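The Modwood Bowl

The Modwood Bowl is a shallow dish of fired clay, scratched all over on the inside, found in a drained pond outside the village of Fimutthorpe. Depending on whom you ask, it is a map of the night sky, a record of a fireball, a calendar, or a bowl somebody was bored with. I've been keeping this entry going for a few years now and I've changed my mind about it more than once, so do read it with that in mind!

Discovery

The pond belonged to Modwood Farm and was emptied one January so the bank could be mended. The bowl came up in two pieces, with a third found later in the spoil heap (by a dog, if the farm's version is right, and I'd love it to be). It sat in a shed wrapped in feed sacks until the Yeo Museum took it in. Yeo is a small place, two rooms and a corridor, and the bowl has been in the corridor ever since, opposite the coat hooks.

Dating it has been a headache. The mud had been stirred up so often that the layers mean very little, and the clay itself is local and was used for centuries. Most people who have handled it say late Saxon, partly from the shape of the rim. I've seen it called Iron Age in one leaflet, and I think the leaflet is wrong, but I can't prove it.

The markings

There are 13 large pits in the inner surface, pressed in with something round-ended while the clay was soft, and a great many small scratches between them. A long curved groove runs from the rim almost to the middle, where it ends in a ragged gouge. It's the groove that has caused all the trouble. It is deeper than anything else on the bowl and it cuts straight across two of the pits, so it was made after them -- how long after is another matter, though it must have been before firing, as the edges are rounded over in the same way.

The fireball theory

The idea that the groove shows a falling meteor comes from a booklet called The Brondus Letters, named after the house where the author lodged. The booklet argues that the pits are the bright stars of a winter sky, and that the potter saw something come down across them in the year 1,065 and put it on the nearest thing to hand. It's a lovely piece of writing and I read it in one sitting, on a train, and missed my stop.

The trouble is the stars. You can make the pits fit a good part of the winter sky if you turn the bowl, tilt it a bit and let yourself ignore the ones that won't behave. I tried it at the kitchen table with tracing paper and got a decent Orion, and then turned the paper over by mistake and got a decent Plough. The booklet also leans on a crater, a round hollow up to 50 paces across on the hill above Fimutthorpe, which the older farm maps mark as a marl pit.

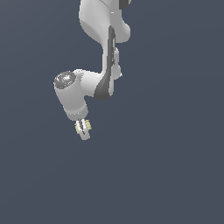

Tae-yang Hyun wrote to me after an earlier version of this entry to say I'd been too hard on the crater. A marl pit can be dug in a hollow that was there already, the letter pointed out, and no one has ever put a trench through the bottom to see what's under the digging. As for the stars, a potter working from memory wouldn't get the spacing right, and I shouldn't be expecting a chart.

Fair enough, and I've softened the wording a little! A trench would settle the hill, at least. It wouldn't settle the bowl, which could be showing a different fireball, or a river, or a slip of the thumb.

Other readings

The calendar theory takes the pits as the moons of a long year, with the groove as a sort of pointer. I like this one more than I used to. Its weak spot is the scratches, which it has nothing to say about. There is also a small group who think the bowl was a grater, and that the rough inside was for breaking up roots or dried fruit. The inside is certainly worn, and the wear is heaviest on one side, as you'd get from a right-handed cook.

Seeing it

The bowl is on show whenever the Yeo Museum is open, which in winter isn't often, so ring first. The light in the corridor is poor and the scratches hardly show from straight on. Crouch down by the left-hand end of the case and look along the surface, and the groove stands out beautifully. A plaster copy can be handled on request; it leaves out most of the smaller marks.

Last revised May 14, 2023.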